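Student Work > Grade 11 > Food and Community > Reports

Who still eats lunch at home? Project report
Chutima Pongsiri and Violeta Escobar

Question - do people in Lernton eat lunch at home on weekdays, and if not, where. We thought mostly no. Wrong.

Method. Paper survey, 11 questions, handed out at the Phromma market and the bus stop by the school. 76 sheets went out, 60 came back. Three weeks in March. Should have been longer but exams.

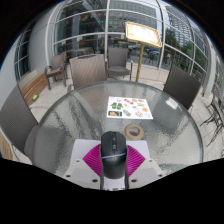 Sheet with small food pictures, on the glass table.

Results. More than half eat at home at least 3 days a week. Older people nearly all do. Students hardly ever - canteen or noodles from the Wala stand. Price was the top reason for eating at home, then "the food is better," wich somebody's grandmother wrote in capitals.

Shift workers were hard to sort. Their lunch is at 4 pm or at midnight. We put them in a seperate group and left them out of the chart.

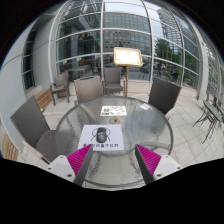 Problems. Question 7 was confusing, people ticked both boxes. Also we only asked in two spots so no one from the hill side of town. Next time go door to door, and ask about leftovers - a lot of people brought it up.

Thanks to Ms. Petchrat for the copying.

Comments (3)

Decha Kaewsai: what counts as home? I eat at my aunts every day

Violeta Escobar: we counted that as home

Cristóvão Baptista: Good work. Please add the chart before Friday.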